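Obituaries Should Be Written by the Living, While They Still Can

When my aunt died last November, the funeral home in Plekville gave us until 10 the next morning to send in the notice. It would run on their website and in the Saturday paper. Four of us sat at her kitchen table that night and found we did not know the name of the school she had attended, the year she moved to town, or whether her middle name ended in an "e." We wrote what we could. The notice had two mistakes in it, and one of them is now carved on the stone.

I have thought about that night a good deal, and I have come to a simple view. Most people should write their own death notice, or at least the facts for it, and put it where the family can find it.

The usual objection is that it is morbid. I don't see why it is any more morbid than a will, and we tell everyone to make a will. A notice takes an evening. You need your full name, the names of your parents, where you were born, where you worked, who you married and when, who died before you and who is still here. Add the church or club if there is one, and where you would like donations to go. None of that requires any gift for writing.

There is a money side to it as well. Our paper charges by length, and a family in grief does not edit. I spoke with Kirsty Bainbridge, who took notices over the phone for the Bistwood paper until the desk closed. Her longest in her final year ran to 129 lines, and the family called back afterward to ask if the bill was correct. It was. She told me the shortest ones were often the best, and that they had usually been left in a drawer by the person who died.

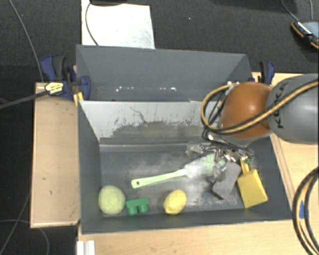
Who should have a copy?

Two people at least, one of them younger than you. Give one to whoever will be arranging the funeral and another to a son, daughter, niece or friend who is likely to be around later. A copy locked in a safe deposit box is not much use, as the bank may not open it for the family until after the service.

I would also leave the adjectives out. Read a page of notices and you will find that everyone loved life and lit up every room. I am sure plenty of them did. But those words could be moved from one person to the next without anyone noticing, and the facts could not. A man in Riedl had a notice last spring that said he drove the same milk route for 45 years and never learned to swim. I had never met him, and I remember that better than most of what I have read about people I knew.

My own mother is 92 and has no patience for any of this. When I asked her for the facts of her life she said I could look them up. Some of them I could. The county has her marriage and the deed to the house. It does not have the two years she spent in Grulasov keeping house for an uncle, or the name of the baby sister who died there. She gave me both of those over coffee, with some annoyance, and I wrote them on the back of an envelope and typed them up when I got home.

Some families will say that writing the notice is part of grieving, and that taking it away from them does them no favors. I take that seriously. My cousin said the hour at the kitchen table was the only part of that week she was glad of. But she was talking about the stories we told, and we would have told those anyway. What wore us down was the hunting for dates — the phone calls to Ohio, the Bible with the wrong page torn out, the argument over which brother was older. If the facts had been in a folder we could have added whatever we liked to them.

There is the question of what to leave out, too, and here I think the person concerned should have the first say. A first marriage, a child given up, a son nobody speaks to. Survivors tend to settle these things by who is in the room. I have seen a stepdaughter of thirty years left off a notice by people who were tired and in a hurry, and I don't believe it has been forgiven. One line in her stepfather's handwriting would have prevented it.

Mine is done. It runs to nine lines and it is in the desk, second drawer, under the car title. My wife has read it and says I have the year of our move wrong, so I will have to fix that this week.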